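Reading Wood Grain: Notes for Session 2
Intro to Small Woodwork, Endcombe Evening Classes
Notes by Carter Bélanger

Before you do anything else, go back to the sheet from last time and check that you wrote your bench number on it. I have a pile of very nice sketches with no numbers and I can't give them back to anyone.

Right, grain. I know a few of you came to this class to make a stool and not to stare at boards, and I promise the stool is coming (Session 5, bring your own pencil). But almost every mess I've made in my own shop started with me picking up a plane or a chisel before I'd looked at the wood properly, so we're going to spend an evening just looking.

What the lines are

A tree puts on a layer of pale, fast wood in spring and a thinner, darker layer later in the season. Cut through those layers and you get lines. How the lines look depends on where the board came from in the log and which way the saw went through it. That's really most of it! If you can picture the log, you can make sense of nearly any board you pick up.

Straight grain is what you get when the saw meets the layers fairly square on. The lines run side by side and stay out of each other's way. It planes nicely, it moves less across the width when the weather changes, and it's a bit plain, which I happen to like.

Arched grain (people say cathedral grain, or flame, and I use whichever comes out of my mouth first) is what you get when the saw skims the layers at a shallow angle. The lines bend into loops and points, one inside the next. It's pretty on a tabletop or a drawer front. It also means the fibers rise and dive along the board, and your plane will have opinions about that.

Plenty of surfaces have both, with arches in one part and straight lines beside them, so don't try to give a whole board one label.

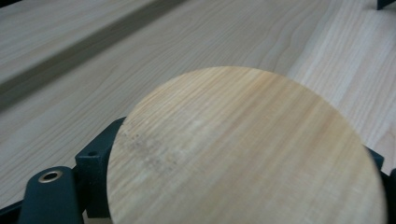

Tight, straight lines on the pale round piece; arches running into straighter grain on the two wide surfaces.

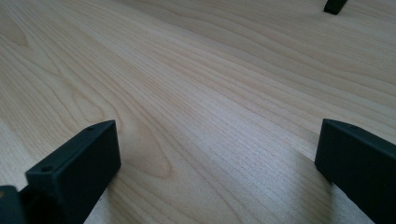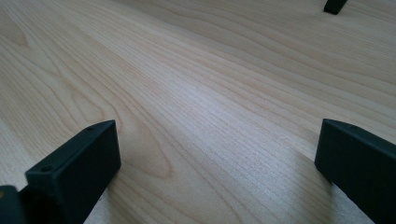 Now, how do you tell which way the fibers are rising? Look at the edge of the board, not the face. If the lines on the edge climb toward your right, plane toward your right. Think of petting a cat from head to tail. Go the other way and you get tear-out, those rough little craters that take forever to sand away.

If the edge is too dirty to read, take one very light pass and listen. A clean cut hisses. A bad one sort of crackles, and you'll feel it in your wrists. Stop and turn the board around. Please don't push harder – I've watched people do it for a whole evening.

A word on veneer and printed surfaces

Somebody asked last time how to tell solid wood from veneer from a printed sheet. Start with the end. On solid wood the lines on the face carry on over the edge and turn into end grain. With veneer they stop dead at a thin layer and something else begins underneath. A printed surface often repeats, so if you find the same loop twice at the same spacing, be suspicious. And if you can't see an edge at all, write "not sure" on your sheet. I mean that, it's a perfectly good answer and I give full marks for it.

Light matters a lot too. Put a lamp low and off to one side, then walk around the bench. Shiny patches will hide some lines and bring up others, and a board that looked dull from the front can look completely different from the end. Look from at least two sides before you draw anything.

For the bench

Take one offcut from the Prasten box (the long ones are mine, leave those). Mark the face you want to show with a loop of pencil. Draw an arrow on the edge for the direction you think you should plane. Take three light passes, turn it around, take three more, and write down what you felt each way. If your arrow was wrong, cross it out but leave it readable, I like to see both.

Round pieces are harder. The grain goes straight across while the edge goes all the way around, so you meet it differently at every point. Sand the rim by hand with a light touch, and go extra easy at the two spots where you're working across end grain. Smudges on bare softwood usually come off with fine paper, always along the lines. Going across leaves scratches that you won't notice until the oil goes on, and then you'll see nothing else.

Handout 19 has the log diagrams, and there are spare copies in the drawer under the window. For next time, find one wooden thing at home and sketch its grain from the top and from the edge. Chopping boards are great for this.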